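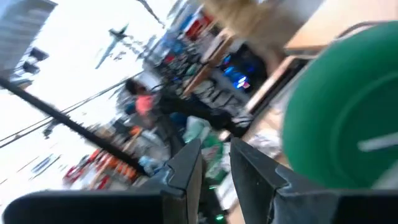
By Asger Norðdahl
7 February 2024

Rurnonov have a trip to the league leaders in front of them, a goal difference that needs a kind word, and now a goalkeeper who cannot lift his left arm above his shoulder. The manager confirmed after training that his first-choice keeper is out of the visit to Zutora with a strained muscle, picked up while reaching for a high cross in the final minutes of the last match. He did not catch the cross. It went in, so the injury cost them twice.

The club expects him back in March, "early or late, depending on who you ask," the manager said, having just been asked. Two doctors have looked at the shoulder and both recommend rest. The player has recommended to both doctors that he be allowed to play with it strapped up. He was overruled.

That leaves the gloves to the 18-year-old understudy, who has two senior appearances to his name. The first was a cup tie Rurnonov won without facing a shot on target. The second lasted four minutes, most of them spent waiting for a corner to be taken. He did well in both, and the manager was happy to say so at length, in the manner of a man selling a used car he has come to like.

"He's calm. He's very calm," the manager said. "On Tuesdays I have to check he's awake. But you want that in a goalkeeper, and I would rather have it than the other thing."

Zutora will be a stiffer test than a quiet cup tie. They have won their last five at home and scored in the opening half hour of every one of them. Their captain, who takes the free kicks, the penalties, the throw-ins on the left and, when he is in the mood, other people's corners, has been directly involved in most of those goals and will tell you about the rest.

There is some doubt over him too. He limped off with a tight calf in the win over Bergmann and sat through the closing stages with an ice pack and a look of deep personal injury. Zutora's coach called the problem "nothing at all," then listed three players who could fill in for him. He trained alone this week and is expected to start.

Rurnonov's other worries are in midfield, where the choice is between a player short of fitness and a player short of form. The first has completed 72 minutes of soccer since the winter break. The second has completed a good deal more and the home crowd has noticed. The manager would not say which of them he prefers, though he did say he could see himself playing both, and looked briefly alarmed at the idea.

There is better news up front. The striker signed on loan from Collamik is available again after suspension, his second of the season, both for arguing. He has four goals in his last six games and has promised to let the captain do the talking with the referee. The captain has promised the same thing, so it is unclear who will be left to do it.

Tickets in the away end went quickly. Rurnonov's traveling support has been a sellout at Zutora for years, a loyalty that looks stranger the more you study the results — they have not won there in nine visits, and the last draw came from an own goal that the scorer still describes as a deflection. Home attendance for the Bergmann defeat was 3481, the lowest of the season, on a night when it rained sideways and the pie stand closed before halftime.

The table gives both sides a reason to care. A win would keep Zutora clear at the top for another week at least. Rurnonov sit one place above the relegation spots, ahead of Bergmann on goals scored, and could be back in the bottom three by full-time even if they get a point. The manager said he had not looked at the table. He then corrected a reporter who had the goal difference wrong by one.

Zutora have no new suspensions. Rurnonov will name an outfield player on the bench as emergency goalkeeper if the youth team's keeper is not registered in time. Three players have offered, and the manager said he had seen all of them try it in training and was still hoping for the paperwork.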